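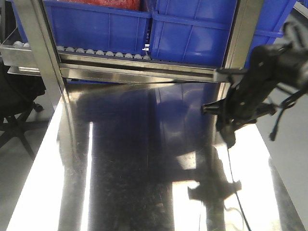 **When does Grikasance open, and where can I see it?**

The play opens in October at the Serrano Theatre in Plundley, with tickets on sale from 19th July through the theatre's box office and website.

# Grikasance gets its first full staging at the Serrano

Soledad Maldonado's play Grikasance will have its first full production this spring, with the Serrano Theatre in Plundley confirming a season directed by Morenike Eze.

The play has been read in public twice but never staged. It was written for the Plavau company, whose actors worked on early drafts with Maldonado, and was to have been part of the company's program last year. That season was cut back when Plavau lost the lease on its rehearsal rooms, and Grikasance was one of the shows dropped.

The Serrano has now picked it up as a co-production. Plavau supplies the cast and director, and the theatre is covering the set, the lighting and the front-of-house costs. Neither side would say how the box office takings will be split.

Grikasance is the name of a town that does not appear on any map. In the play, a surveyor arrives there to check a boundary and finds that the residents have been arguing over it for longer than the town has existed. The action takes place over a single night in the back room of the local hall. Maldonado has described it as a comedy, although people who went to the second reading might dispute that. The final half hour is close to silent.

The production runs for two hours without an interval. Eze said she had tried a version with a break and had not liked what it did to the second half.

"You send people out for a drink just as the surveyor has unrolled the map," she said. "They come back talking about parking. We lost all of it and had to start again from nothing, so the interval went."

Latecomers will not be admitted once the doors are shut. The theatre has asked patrons to allow extra time, as the council is still resurfacing the street on the river side and the usual drop-off point is closed.

## The cast

Berenice Alvarado plays the surveyor. She was in the first reading, in a smaller part, and took over the lead for the second when the original actor left for a television job. Plundley audiences may remember her from the Serrano's winter comedy a couple of seasons back, in which she spent most of the evening on a ladder.

Gumaro Palacios plays the hall keeper, a role Maldonado rewrote for him after hearing him read it. The part was originally a young man's. Palacios is well past retirement age and said he had been trying to give up acting since he moved to the district.

"I told Soledad I would do one reading, as a favour," he said. "She sent me new pages the next morning. Then more pages. The man had my bad hip by then, so I suppose it was settled."

The cast of four is completed by two Plavau regulars who will be named when their contracts are signed. Both will play several townspeople, with quick changes done in view of the audience.

There had been talk of a larger company. Early drafts had a chorus of residents, and the first reading used singers from a local choir. Maldonado took the chorus out between readings and gave its lines to the townspeople, or cut them. One song is left, sung unaccompanied near the start.

## Set and sound

The design is by Getsemaní Barrera, who has worked with Eze before but not at the Serrano. She has put the audience on both sides of a long, narrow stage, with the hall's kitchen at one end and its front doors at the other. Anyone who has sat only in the theatre's fixed seating will find the room changed a good deal. The raked seats are being pushed back and banks of benches brought in, with cushions.

The new layout also means fewer seats. The Serrano will sell 40 on each side of the stage for every performance, all unreserved, and has no plans to add more. Wheelchair spaces are at floor level beside the front row and should be booked by phone so that staff can hold the right end of the bench.

Barrera said the long stage came from the map in the play, which is unrolled along the floor during the surveyor's main speech and stays there until the end. The actors walk on it. She is drawing it by hand in ink and has been told she will need to do more than one.

"We went through the first one in a single afternoon of rehearsal," she said. "Gumaro drags his foot. He is right to drag his foot, it's in the script, but it went straight through the western paddocks."

Sound will be kept low. There is no recorded music, and most of what the audience hears from outside the hall - rain, a generator, a dog - will be made live by the actors who are off at the time. Hearing loops will be running on both sides of the stage.

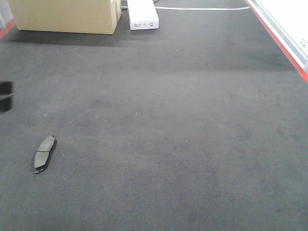
*Brake pad on dark grey carpet.*

## From reading to stage

Maldonado began the play while working as a clerk in a land titles office, where she dealt with boundary disputes over the counter. She said the play was not based on any particular case, and that people who had been in one were always sure it was theirs.

Her earlier work has mostly been for radio. Grikasance started out in that form too, and an early script was turned down by a broadcaster who thought listeners would have trouble telling the residents apart. She put it away for some time before showing it to Eze, who asked for a scene to try with actors and then asked for the rest.

The first reading was held in Plavau's old rooms and ran well over its planned length. By the second, at the Plundley library, Maldonado had taken out the chorus, a wedding and most of the surveyor's letters home. Some of those who attended both have asked for the wedding back. It is not coming back, according to Eze, though one line of the best man's speech has found its way to the hall keeper.

Rehearsals are being held at the Serrano itself, in the upstairs studio, until the main room is free. The theatre's film program goes on as usual until then. The Spanish-language matinees will move to the studio once the play takes over downstairs, and current pass holders do not need to rebook.

One rehearsal will be open to secondary drama students from Plundley and nearby schools. Teachers can register through the theatre's education page, where a short extract from the script has been posted. The extract is from the opening scene and contains some swearing.

Maldonado will be at the first preview and at a talk after one of the later performances, with Eze and Barrera. The talk is free to anyone holding a ticket to any night of the season, subject to room. Palacios has been invited to take part and has said he will be going home to bed.

A regional tour has been raised but depends on halls that can take the long stage. Plavau has looked at several and ruled out those with fixed seats. The company hopes to have an answer for presenters before the season closes, and in the meantime would like to hear from any hall with a flat floor, a working kitchen and doors at the far end.

## Booking details

Tickets can be bought online, by phone or in person at the Serrano box office during film sessions. Concession prices apply to all performances, including opening night. Previews are pay-what-you-can, with payment taken at the door and places held by name only.

The play is recommended for ages 15 and over. It contains coarse language, a scene in near darkness and herbal cigarettes. Returns will be sold at the door shortly before each performance, and a waiting list will be kept at the box office for nights that sell out.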